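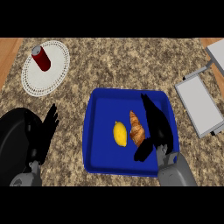 4. Surface pattern and reported cleaning

4.1 Sample and recruitment

The household survey was carried out in two towns, Tomadine and Wike, which differ in the age of their housing but have similar household sizes. Addresses were drawn from the local water billing lists, with apartments and detached houses sampled separately. The survey closed on 28/01/2024 with 260 completed forms. Of these, 106 came from Wike, where a larger share of the homes are rented.

One adult per household filled in the form. We asked for the person who most often wiped the kitchen counter, which in shared homes was left to the residents to decide. Homes in which the counter had been replaced since the previous November were left out, as the questions on staining and wear assume a full year of use. Homes with two or more counter materials were kept, and the respondent was asked to answer for the longest unbroken stretch of counter.

4.2 Measures

Respondents reported how often the counter was wiped in a normal week, what was used to wipe it, and what set off the most recent wipe. The last item was open-ended. Replies were coded into 8 groups by Joris Verbeke and then coded again by a second reader who had not seen the first set. The most common source of disagreement was the reply "it looked dirty," which the first coding placed with visible marks and the second placed with general appearance. The two groups were merged before analysis.

Surface pattern was recorded with a printed card carrying plain, veined, and speckled samples in light and dark versions. Respondents held the card against the counter and marked the closest match. The card does not ask about material. In the pilot, many people could not say whether their counter was natural stone, an engineered product, or a printed surface, and several gave different answers on the two visits. Pattern matches, in contrast, were mostly stable between visits.

The distinction between pattern and material matters for the analysis that follows. A granite-style surface with mixed beige, brown, and near-black flecks holds its own contrast at the scale of a crumb, and a small mark must compete with it. A large object in a single strong color does not have this problem. In Figure 2, the red can is easy to pick out against the speckled counter, and the same would hold on a plain one. The question is therefore limited to small, low-contrast residue: crumbs, dried drops, ground coffee, and the rings left by cups.

Residue was measured by a home visitor in a subset of households. The visitor pressed a clear adhesive sheet onto three fixed positions on the counter, one beside the sink, one beside the stove, and one at the point farthest from both. Sheets were mounted on white card and scored for covered area under a lens. Respondents knew that a visitor would come during the week but were not told the hour, and the visitor did not explain the purpose of the sheets until they had been taken.

4.3 Wiping frequency

Reported wiping was lower in homes with speckled counters than in homes with plain ones. The difference held in both towns and remained after household size and the presence of young children were taken into account. Veined surfaces fell between the two and could not be separated clearly from either. The light and dark versions of the speckled card behaved alike. Among plain surfaces, the dark version was linked to more frequent wiping, and the open replies suggest why: respondents with plain dark counters wrote about fingerprints, dust, and streaks left by the cloth itself.

The reasons given for the last wipe also differed by pattern. On plain surfaces the usual trigger was something seen. On speckled surfaces it was more often something felt, such as grit under the hand or a sticky patch under a sleeve, or it was a fixed point in the day, usually the end of a meal. Respondents who wiped at fixed times showed little effect of pattern. This is consistent with a visual account of the difference, although a survey of this kind cannot rule out that people who dislike frequent cleaning choose speckled counters in the first place. Tenure offers a partial check. Renters seldom choose their counters, and the gap among renters was of similar size to the gap among owners. 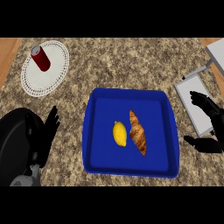 The adhesive sheets point in the same direction, with one exception. Covered area beside the stove was greater on speckled counters, as was covered area at the far position. Beside the sink there was no difference. We take this to reflect the amount of incidental wiping that takes place there whenever water is spilled, which happens regardless of whether any residue has been noticed. Sheets from the sink position were also the hardest to score, as moisture lifted the adhesive at the corners.

4.4 Cleaning products and sealed surfaces

Product use was recorded by name and grouped by type. Two products appeared often enough to be treated separately. Tustero, a spray cleaner sold in both towns, was used more on plain surfaces than on speckled ones. Nodura, a sealer applied by the installer or by the resident, was reported mainly by owners who believed that their counter was natural stone. Sealed counters were not wiped more or less often than unsealed counters of the same pattern, and sealing was dropped from the later models.

Use of a dry cloth was more common on speckled surfaces. Several respondents wrote that spraying such a counter seemed unnecessary when nothing could be seen on it. Others used a mat, tray, or cutting board as a working area and cleaned that item in place of the counter. Our form had no question on such coverings. Those replies came from the open comments only and are likely to understate the practice. Coverings would also affect the sheets, which were taken from bare counter in every case, so that a heavily used area under a tray would go unsampled.

4.5 Lighting

Respondents rated the light over the counter as poor, fair, or good. The visitors rated it again using the same words and agreed with the respondent in most homes, the main departures being kitchens visited after dark. Better light was linked to more frequent wiping on plain surfaces. On speckled surfaces the relation was weak. A lamp placed low at the side of the counter throws short shadows from crumbs and may help where overhead light does not, but too few kitchens had one for a comparison. Lamp position is taken up in the laboratory task reported in Section 5, where residue size and light angle were varied separately.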